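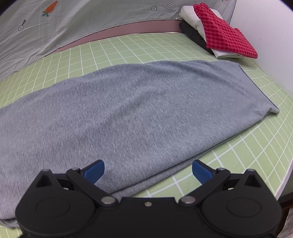 Gray knit on the green tablecloth.

So I've been knitting for seven months now, and I finally have opinions! My cousin got me into it in February, when I was off work with a bad ankle and had watched everything there was to watch. She mailed me two balls of yarn, a pair of bamboo needles and a note that said "don't start with a sweater." I started with a sweater.

It was the Turnodetti pullover, if you know it (everyone at my yarn shop seems to have made one and then gone a bit quiet about it). The pattern calls for 1060 yards and I bought exactly that, because I'm an optimist. I ran out halfway down the second sleeve, and by then the shop in Uveddale had sold the rest of that dye lot. The new ball looked fine under the lamp. In daylight I had one sleeve and a half, plus a stripe.

Mounir Kamel, who teaches the evening group, took one look and told me to pull the other sleeve back to the same spot and do it to match. It took me two evenings and a lot of muttering, but now it looks like I planned it – and my sister asked where I bought it, so there.

A few things I'd do differently. I'd make the swatch, for one. I know, everybody says make the swatch, and I skipped it because I wanted to get going, and my first attempt at the body would have fit a refrigerator. I'd also count at the end of every row when there's a pattern repeat. And I'd leave lace alone after ten at night.

I'm on to a blanket now, in Flolton wool, which is a little scratchy right off the ball but softens up nicely after a soak. I worked out that the border alone is 3000 stitches and then wished I hadn't. It's good company in the evenings, though – plain rows, something on the radio, no thinking required. My cat Chu has already tried to claim the first corner.

Next up is socks, I think. Has anyone here done the heel where you don't pick up stitches? I've read the instructions four times and I still can't picture which way it turns. Tell me in the comments, and please use small words!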